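Fodden Drive Cell - README / data card

Status: review unit, on loan from Sukeck
Written by: Femke Groen
Reviewed by: Ho-yin Lam (hardware), Noémie Desjardins (software)
Last edit: Sep 14, 2019

What this is

Notes + data card for the Fodden kit. One arm, one controller, one printed fixture plate, the Udar software bundle. Sold for hard drive handling in desktop refurb shops. We're reviewing it against the bench we already have. Not a full manual, see the Sukeck PDF for wiring and safety.

Quick version: arm good, plate good, software ok, docs bad.

What's in the box

- arm, controller, power lead
- gripper with two sets of fingers
- fixture plate (3D-printed, file is on the USB stick, print a spare)
- mounting hardware for slotted aluminum tables
- Udar license, one seat
- NOT included: table, PC, drive caddies

Setup

Mount the arm at the back of the table, tower on its side in front of it, side panel off, open side up. Plate goes to the left of the tower. Leave room on that side, some cases have brackets that stick out. Power supply end of the case away from you. Unplug the tower from the wall first!! The PDF puts this on page 30 for some reason.

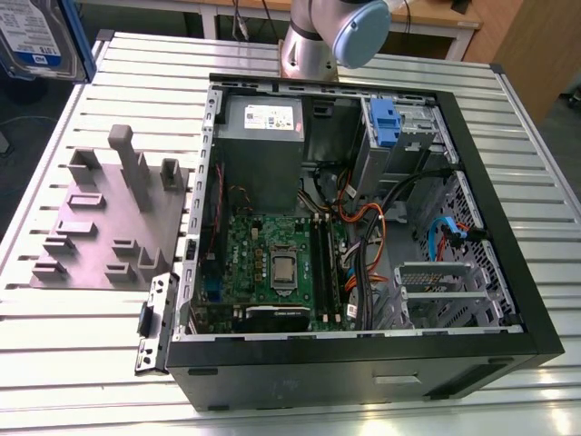
Test tower on its side, side panel off, fixture plate to the left.

Then teach the points. Seven of them for the standard drive job:

1. home
2. above plate
3. plate grasp
4. plate clear
5. above cage
6. cage entry
7. cage seated

Points 5 and 6 are the ones that matter. Take your time there. The rest you can do in a couple minutes once you know the pendant. Chia-jung did the whole list before lunch with no training, I took longer.

Udar saves points per case model. Name the file by the case model and not "test2" like the last four people. If you move the plate, redo 2 to 4 only. If you move the tower, redo 5 to 7.

Known problems

- Cable slack. Loose SATA and power cables drift into the path. Tie them back by hand before each run. Arm has no idea they're there.
- Gripper fingers (set A) slip on bare drives. Set B is fine. Just use set B.
- Udar 's log viewer freezes on long runs. Export to CSV and read it somewhere else.
- Speed above 100 percent is allowed in the menu. Don't.
- E-stop resets the speed setting to default. Reported to Sukeck, no reply yet.

Data

One folder per run. Each has the joint log, gripper state, operator notes, video. Total in this drop: 189 runs. Joint log is plain CSV, header row on top, time in seconds from start of run. Notes are free text and the spelling is what it is.

Result field in the notes file is one of: ok, retry, stop. "retry" means the operator backed the arm up and went again without touching the drive. "stop" means hands went in. Thanakorn went thru all the labels once, Noémie spot checked. Where they disagreed the run is marked "review" in a separate column, leave those out of training unless you've looked at them yourself.

Lighting wasn't controlled. Table rails are shiny and throw reflections, keep that in mind if you're doing anything vision based.

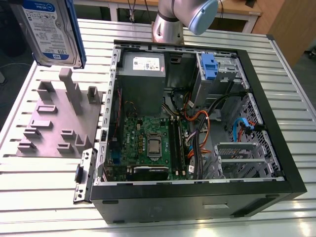 Can I use the kit with small form factor cases?
Only if the drive bay opens upward with the case on its side. Several of ours don't, and the arm can't reach in sideways. Measure first, or send Sukeck the case drawing and they'll check reach for you.

Compared to the Shih cell

We've had a Shih unit since December. Shih is faster and the pendant is nicer. It's also bigger, louder, and wants its own enclosure, so it lives in the other room. For one-off jobs on mixed cases the Fodden wins, mostly on changeover. For long runs of the same case I'd still book the Shih.

Ho-yin's opinion is that the Fodden wrist has too much play for anything smaller than a 3.5-inch drive. Hasn't been measured. On the todo list.
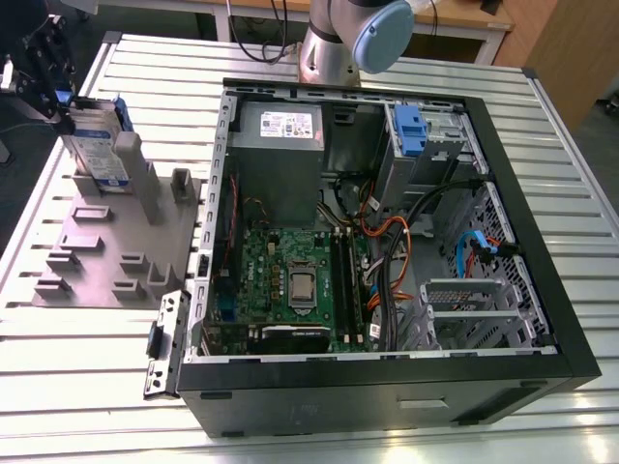
The plate is the part I'd pay for on its own. Cheap to reprint and easy to change, and it gives you a repeatable pick without any vision setup. Drives go in the slot upright in their caddy, like the blue one standing next to the tall posts, so the gripper can come at it from above. Watch those posts when you teach point 2, there's one right beside the drive. If your caddies are wider than ours you'll need to edit the slot in the file and reprint. Let the plate cool flat or the base warps and all your taught points are off.

Todo

- measure wrist play (Ho-yin)
- wider slot version of the plate (Chia-jung)
- chase Sukeck re: e-stop reset
- decide if we're keeping the loaner

Questions to Femke or the bench channel. Please don't edit the point files in the shared folder, copy them first.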